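5. Recording demonstrations by remote control

This section covers recording a two-arm task with the Sorkero hand controllers. The practice task is sorting cosmetic tubes into a tray. Finish section 4 (homing and camera check) before you start.

5.1 Before you record

1. Put the tray on the tabletop between the two arms, where both grippers can reach it.
2. Lay the loose tubes in front of the tray, toward the rail. Vary the angles between recordings.
3. Leave other items, such as a pen cup, at the back of the table. They can stay in place for the whole session.
4. Pick up one controller in each hand and squeeze both triggers once. The arms do not follow you until both triggers have been squeezed.
5. In Plovano Recorder, enter the operator name and the task name, then press Start.

CAUTION: Keep hands and sleeves outside the enclosure while the controllers are live. To reach in, press Hold first and wait for the tone.

5.2 Bringing the arms together

6. Move one arm at a time until you are used to the controls. New operators tend to move both hands at once and bump the wrists.
7. Bring the tube over the tray before the second gripper comes in to meet it. Approach slowly from the side.
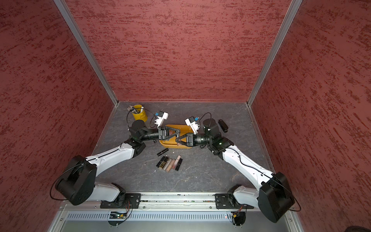
Figure 5-1. Both grippers over the tray with a tube between the fingertips. Other tubes lie in front.

8. If you are passing a tube from one gripper to the other, close the receiving gripper fully before you open the first. Pause for a moment between the two actions — the pause makes the handover easier to find when the recording is trimmed.

NOTE: A dropped tube does not spoil a recording. Pick it up with the arm and carry on. If it rolls out of reach, press Discard and set the table up again.

5.3 Working over a filled tray

As the tray fills, there is less room for the fingers. Open the gripper before lowering it, and come down from above. 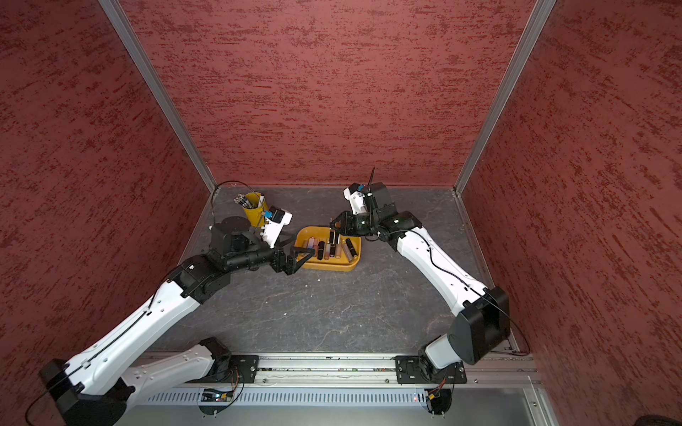 Figure 5-2. Grippers at the left and right sides of the tray, with tubes inside.

9. Leave one gripper still while the other adjusts a tube.
10. Raise both grippers clear of the tray, then press Stop. Recordings shorter than 7 seconds are rejected automatically.

5.4 Checking the wrist camera views

Open the recording and play each wrist view from start to finish. Some blur during fast moves is normal. The tray rim can fill a large part of the picture when the wrist is low, and the gripper fingers may not be easy to make out.

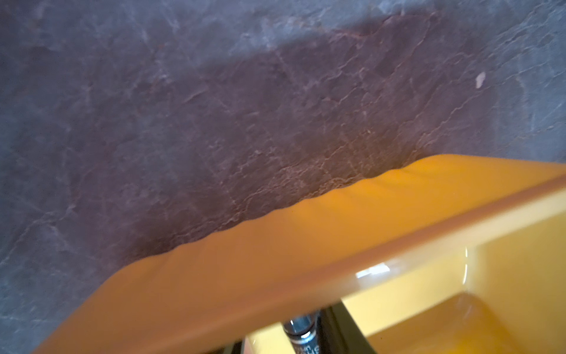
11. Mark the recording Keep or Discard. Discard it if a wrist view freezes or goes black at any point.
12. Save to the Girkico drive. A folder holds up to 1,000 recordings, after which the Recorder opens a new one.

Questions about controller settings go to Geum-ok Bang. Report a damaged cable or a loose camera bracket to Roman Zalewska before the next session.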